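4. Sealing the countertop
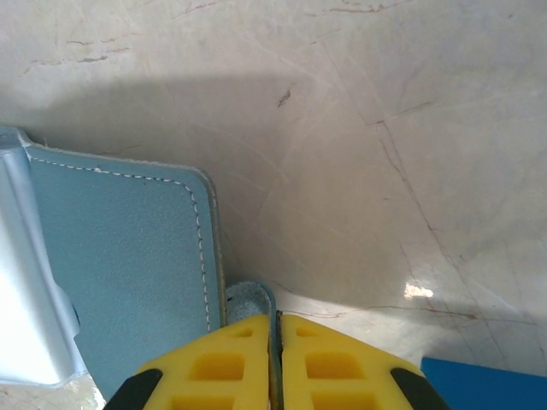

Read this section before you open the Jeltero sealer. The label on the can says one coat lasts ten years. We have yet to meet a kitchen where that was true, and Kitorwood does not stand behind the claim. Plan on doing the job again every 2 years, sooner near the sink.

Test first. Put a teaspoon of water on the stone and leave it for ten minutes. If the spot darkens, the stone will take sealer. If it stays the same color, stop here and save your money. Polished marble often needs less sealer than the people selling it would like.

1. Clear the counter and wash it with plain dish soap. Skip the "prep cleaner" sold with the kit – Bastian Kuhlmann in our shop compared the two and saw no difference.

2. Let the stone dry overnight.

3. Tape off the backsplash and any unfinished wood.

4. Pour a little sealer onto a white cotton cloth and wipe it on in a thin, even layer. One can (584 ml) covers nearly two average kitchens, whatever the chart on the back says.

5. Wait 4 minutes. Wipe off everything that has not soaked in. Sealer left on the surface dries to a cloudy film.

6. Keep water off the counter until the next day, then repeat the water test.

CAUTION: Open a window. "Low odor" does not mean safe to breathe in a closed room. Wear gloves.

CAUTION: Do not use vinegar, lemon juice or bathroom descaler on marble. Sealer slows down stains. It does not stop acid from etching the polish, and no product we have tried does, including the Stedilus coating at a much higher price.

Note: Sealer will not hide scratches or remove rust-colored veins that are part of the stone. Be wary of anyone who offers to bleach them out.

For repolishing, see section 5.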